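Recherche et automatisation

Apprendre à plier sans robot : la méthode des démonstrations portables

Ernport, le 20 avril 2021

Un drap froissé n'a pas de forme. Il en a des milliers, qui changent dès qu'on le touche, et c'est ce qui le rend si difficile à confier à une machine. L'industrie sait depuis longtemps faire saisir des pièces rigides, dont la géométrie est connue au millimètre près. Le linge, lui, échappe à ce cadre. Ses bords se cachent sous ses plis, ses couches se confondent, et deux prises voisines peuvent donner des résultats opposés.

Le laboratoire Jemmont, installé à Ernport, consacre à cette question un programme nommé Greso. Le principe en est simple à énoncer : recueillir les gestes de personnes ordinaires, chez elles, au moyen d'une pince tenue à la main et munie d'une caméra, puis entraîner sur ces enregistrements le modèle qui commandera plus tard un bras articulé. La pince portée par l'opérateur et celle du robot ont les mêmes doigts et la même ouverture. L'objectif occupe dans les deux cas la même position. Le modèle reçoit ainsi, pendant l'apprentissage, des images très proches de celles qu'il recevra à l'exécution.

L'approche habituelle, la téléopération, suppose de transporter un robot complet sur chaque lieu de collecte. Elle produit des données précises, mais lentes à obtenir et presque toujours issues des mêmes salles. L'équipe de Greso a donc choisi d'aller vers les logements. Au cours de la première campagne, 239 séquences ont été retenues, enregistrées dans neuf habitations. Chacune correspond à une tâche complète de rangement ou de pliage, de la première prise jusqu'au relâchement final.

Le traitement de ces séquences représente une part importante du travail. La trajectoire de la pince est reconstituée à partir des images et d'une centrale inertielle – une opération délicate lorsque le tissu occupe presque tout le champ et que les repères fixes se font rares. L'écartement des doigts est mesuré séparément. Les passages où la position ne peut être estimée avec assez de confiance sont écartés, même si le geste lui-même paraît correct.

Les essais sur robot ont porté sur sept catégories de textiles, de la serviette de toilette à la taie d'oreiller. Le modèle entraîné dans plusieurs logements s'est montré nettement plus régulier que celui formé dans une seule pièce, à volume de données égal. L'écart est le plus sensible lorsque la couleur du linge ou l'éclairage diffèrent de ceux de l'apprentissage. En revanche, les erreurs de couche demeurent fréquentes : la pince saisit deux épaisseurs au lieu d'une, et le pli suivant se trouve compromis. La fermeture Mac Mathúna, du nom de la procédure adoptée par le laboratoire, tente d'y remédier en imposant un court temps d'arrêt avant le serrage complet. Elle réduit ces erreurs sans les supprimer, et allonge chaque prise de plus de deux secondes.

Nous utilisons des cookies afin de mesurer l'audience de ce site. En poursuivant votre navigation, vous en acceptez l'usage. Gérer mes préférences

La prochaine campagne, prévue en juillet, sera consacrée aux petites pièces posées sur une literie défaite, configuration que les premiers enregistrements couvraient mal. La difficulté tient au fond autant qu'à l'objet, car le modèle doit distinguer deux étoffes souples dont les plis se prolongent parfois l'un l'autre. Le contraste des teintes facilite la tâche, comme pour cette bande de tissu bordeaux un peu usée, serrée entre les deux doigts de la pince au-dessus d'un drap orange. Il ne suffit pas lorsque le linge et la literie sont de la même couleur, et le protocole prévoit pour cette raison des séries ton sur ton, enregistrées dans les mêmes chambres et sous le même éclairage. Les résultats seront comparés à ceux de la première campagne avant toute extension à des pièces plus grandes. 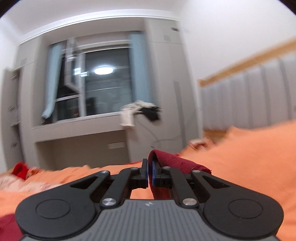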